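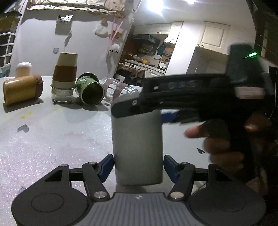 Peut-on vraiment se fier à un gobelet isotherme pour garder un café chaud toute une matinée ?
Tout dépend du couvercle, bien plus que du corps : un gobelet à double paroi mal fermé perd sa chaleur par le haut en moins de temps qu'il n'en faut pour lire le journal.

C'est Vasanthi Sheikh qui me l'a appris, un matin de février, dans son atelier de Valtham, et depuis je regarde mes placards autrement ! Je croyais venir parler céramique. Je suis repartie trois heures plus tard avec des croquis de cylindres plein mon carnet et une envie folle de vider mes étagères.

Car le cylindre est partout. Gobelets hauts, boîtes à thé, pots à ustensiles, étuis, bocaux à farine : une bonne partie de ce qui tient debout dans une cuisine est une variation sur le même tube. On le prend d'une main, on le tourne sans réfléchir, on le range couché quand l'étagère du dessus est trop basse. Et pourtant, entre un bon et un mauvais cylindre, il y a un monde (je pèse mes mots).

La main d'abord

Vasanthi commence toujours par faire fermer les yeux. Elle vous glisse un gobelet dans la paume, puis un autre, puis un troisième, et vous demande lequel vous garderiez. J'ai choisi le plus étroit, sans hésiter. « Tout le monde choisit celui-là les yeux fermés, et le plus large les yeux ouverts », m'a-t-elle dit en riant. Le regard veut de la contenance, la main veut pouvoir se refermer.

Vient ensuite la surface. Le mat a conquis nos tables depuis quelques années, et j'avoue que j'en suis ravie. Un gris mat ne renvoie pas la lumière de la fenêtre dans les yeux, se marie avec à peu près n'importe quelle nappe et accroche un peu sous les doigts. Il a ses caprices aussi : les traces de gras s'y voient, et l'éponge abrasive y laisse des zones lustrées qui ne repartent plus. Un chiffon doux, de l'eau tiède, une goutte de savon, et on n'insiste pas.

Le grand déballage

Chez Oltton, petite boutique de seconde main installée à deux rues de l'atelier, Myrto Theodorakopoulos a consacré un mur entier aux contenants. Six cents pièces, des plus sobres aux plus extravagantes, classées par diamètre. Par diamètre ! J'ai d'abord trouvé l'idée farfelue, puis j'ai vu une cliente sortir de son sac un couvercle orphelin et lui trouver un corps en deux minutes. Elle était aux anges, et moi presque autant.

Myrto a un faible pour les jaunes. Moutarde, safran, paille, elle les achète dès qu'elle en croise. « Un seul suffit à réveiller une étagère de gris », assure-t-elle, et elle m'en a fait la démonstration en glissant une vieille boîte couleur moutarde au milieu d'une rangée très sage. J'ai craqué, bien sûr. Elle garde désormais mes cuillères en bois.

Son conseil pour trier chez soi m'a servi dès le lendemain. On sort tout sur la table, absolument tout, et on essaie chaque couvercle. Ceux qui ferment restent. Les corps sans couvercle deviennent des pots à crayons, à pinces, à brosses. Les couvercles seuls partent dans une enveloppe pendant quelques semaines, au cas où. J'avais 19 contenants fermés à l'arrivée, et une enveloppe bien dodue.

Debout ou couché ?

La question divise. Pornthip Prasertsri, qui tient la cantine Catacutan, range tout debout, ouverture vers le haut, couvercle posé à côté pour que l'air circule. Ses gobelets ne sentent jamais le renfermé. Myrto, elle, couche volontiers ses boîtes vides au fond d'un tiroir, l'ouverture tournée vers soi : on voit d'un coup d'œil ce qu'il y a dedans, et l'on y glisse une petite boîte dans une grande.

J'ai essayé les deux. Debout pour ce qui sert tous les jours, couché pour le reste, avec un torchon plié dessous afin que rien ne roule quand on ouvre le tiroir. Il me reste un grand gobelet gris qui n'entre nulle part, ni dans un sens ni dans l'autre. Il vit sur la table, et comme je m'en sers du matin au soir, je l'y laisse.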